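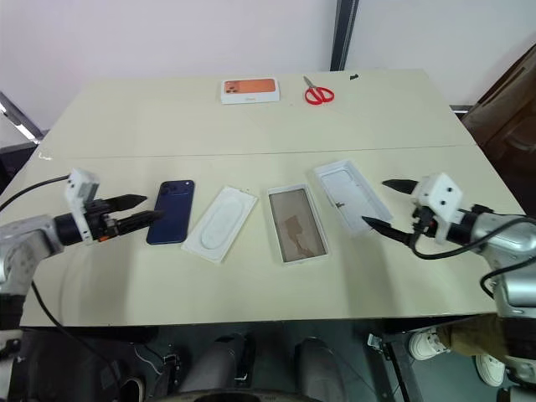
Before You Sell Your Old Phone

I put off selling my last phone for the better part of a year, and it lost value in the drawer the whole time, so please learn from me and set aside one evening for it!

Start with the photos. Mine came to 545 pictures and 77 videos, and I copied all of them in two places — my laptop and a little backup drive — before I touched anything else. Open a few of the copies to be sure they work.

Next, sign out of every account, turn off the "find my phone" feature, and only then do the factory reset. Buyers can't use a phone that's still locked to you.

Charge it to 100 percent, wipe it down with a soft cloth, and go hunting for the box (try the top of the closet, that's where mine always end up). 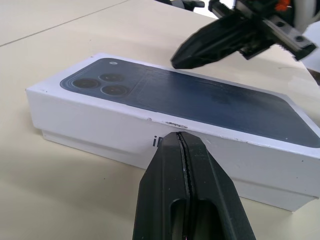 Phone box, lid side up

Mention the box in your listing if you have it. I sold mine through Zudis, and the buyer asked about it before she asked about the battery.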